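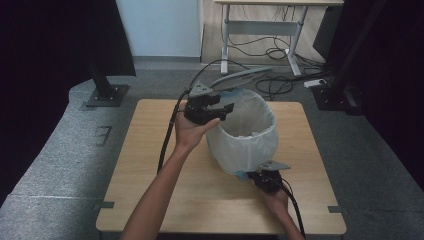 Predanmont is a small company that writes and maintains waste-handling procedures for offices, clinics, and shared buildings. Our main subject is the lined bin: the container, the liner, and the steps needed to fit one to the other. Most of our bench work is done with a round basket and a thin white bag, draped over the rim and folded down the sides so that the mouth stays wide open. That arrangement is our reference fit. The basket sits on a square, light wooden table while the liner is being handled, which puts the rim within reach and keeps the lower edge of the bag in view. Creases in the film are acceptable at this stage.

The company has two sites. The Molterby site holds the test benches, the container store, and the liner archive. The Firen site handles writing, layout, and correspondence with clients. Procedures are drafted at Molterby, edited at Firen, and returned to Molterby for a second reading at the bench before release.

What we do

We prepare written procedures for fitting, checking, removing, and replacing liners in small and medium containers. A standard procedure covers one container shape and one liner size. Where a client uses several shapes, each shape gets its own sheet. We do not combine round and rectangular containers on one sheet. The overhang is different, and so is the way surplus film has to be gathered.

We also keep a register of containers and liners. It currently holds 324 entries. Each entry records the shape of the rim, the outside circumference, the height, the liner size that fits it, and any remarks from the bench. Clients may request an extract by container type. The register is revised every September, and entries for discontinued items are kept but marked as closed.

We do not manufacture or sell bins or bags.

How a liner fit is assessed

The bench check has three parts: overhang, seating, and release. Overhang is the length of film folded down outside the rim. It is measured at four points and the lowest value is recorded. Seating is the contact between the liner and the inside wall, in particular at the base, where trapped air tends to hold the film up. Release is the behavior of the liner when it is lifted out, with attention to snagging at the rim and to any film caught beneath the container.

The third part takes the most bench time. Thin film clings to smooth surfaces and folds under itself easily. An overhang that reaches the table can be pinned by the base of the container, and the liner will then resist when pulled from the top. Our sheets therefore give a maximum overhang as well as a minimum one. For baskets with an open or uneven wall, the maximum is reduced further.

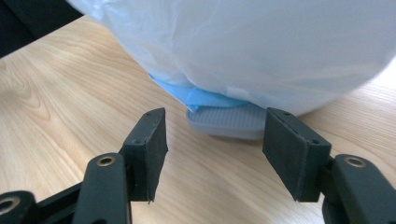 Page 3

Small items near the base

A bag rim hanging low over a work surface will cover whatever is lying there. On the light wood of the bench, a translucent whitish bag bulges down over a sky-blue sheet-like piece, and just below the blue is a gray ribbed object with rounded ends, its rear portion covered. Items in this position are easy to miss during a liner change. Our sheets include a line for them, placed before the removal step: look under the overhang, move loose items clear, then lift.

Color is recorded in the bench notes as seen. Translucent film alters the look of anything behind it, so we do not use color alone to identify an item. Shape and surface texture are noted as well.

Table surfaces

A flat, pale surface is preferred for bench work. Dark film shows up well against it, and white film can be followed along its edge by the shadow it casts. Patterned surfaces are not used at Molterby. Clients who carry out their own checks are asked to state the surface on the return form.

Formats and supply

Procedures are issued as single sheets, in print and as files. The print version is supplied in packs of 200 for posting beside containers. Text is set large enough to be read while standing. Drawings are in line only, without shading, and can be copied in black and white.

The collected edition, known as the Cheng binder, contains 178 sheets with dividers by container shape. Replacement sheets are punched to match and carry the revision letter in the lower right corner. When a sheet is replaced, the old one should be taken out of the binder the same day. Superseded sheets left in place are the most common fault we find when a client asks us to review a set.

Inquiries

Requests for register extracts, binder pages, or new procedures go to the Firen site. Please include the container shape, rim circumference, height, and the liner size now in use. Sample containers should be sent to Molterby, empty and clean, with the sheet number marked on the outside of the carton.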